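Workshop notebook, Pukent site, Bench 2
January, entry opened 8:40 a.m.
Subject: power strip handling, transfer of work from the hand line to Kimon 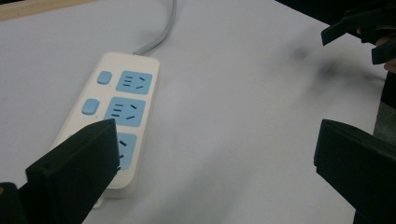
Bench 2. White power strip with blue socket panels and buttons, gripper open, cable leading away from the upper end.

Work order 2416 covers the switch check and repacking of returned power strips. Until December the work was done entirely by hand on the Gutia line. Under the present plan, Kimon will take over pick-up, placement in the Testa fixture and transfer to the outgoing tray. Inspection of the housing and the decision to accept or reject remain with the operators.

Grip position. The housing is glossy and the rim is only slightly raised. Fingers are to close across the width of the body, clear of the buttons. Closing over a socket panel is permitted at reduced force. Closing over a button is not, as it may change the switch position before the check has been made. A. Talavera asked that this be written into the bench instruction and not left to the trainer's memory. Agreed.

Cable. The cable remains the main difficulty. An operator moves it aside with the free hand and gives the matter no thought. Kimon requires it to leave the strip in a known direction. For the present, strips are to be laid with the cable end away from the base, and the operator is to confirm that the cable is clear before release.

Run of 30 strips, morning. Completed, with 5 stops. Four were cable stops. The fifth was a placement fault in the fixture, cleared by hand. Cycle time is set at 40 seconds and was not changed during the run.

Staffing. T. Sarmiento met with the Gutia operators at 11:15. The points raised are recorded here so that they reach the planning file.

Operators on the hand line currently change tasks every hour. If pick-up and placement are removed, what is left is mainly visual inspection, and several operators stated that a full shift of inspection would be more tiring than the present work. The rotation schedule must therefore be redrawn before the second bench is converted.

Wrist complaints on the hand line are expected to fall. The operators accepted this and asked that it be measured, using the same form as last year.

The question of who may stop the bench was raised twice. The answer given was that any operator may do so, without asking the lead, and that stops will not be counted against the individual. Sarmiento will have this confirmed in writing.

Pay grade for those trained on Kimon is not settled. No statement was made and none should be made at the bench until the office has replied.

Open items
Bench instruction, grip section: Talavera, draft started.
Cable guide for Testa fixture: drawing requested, no date given.
Rotation schedule: Sarmiento, with two operators from Gutia.
Repeat the run with the strips turned end for end, same cycle time, and log the cable stops separately.

Entry closed 3:20 p.m. A.T.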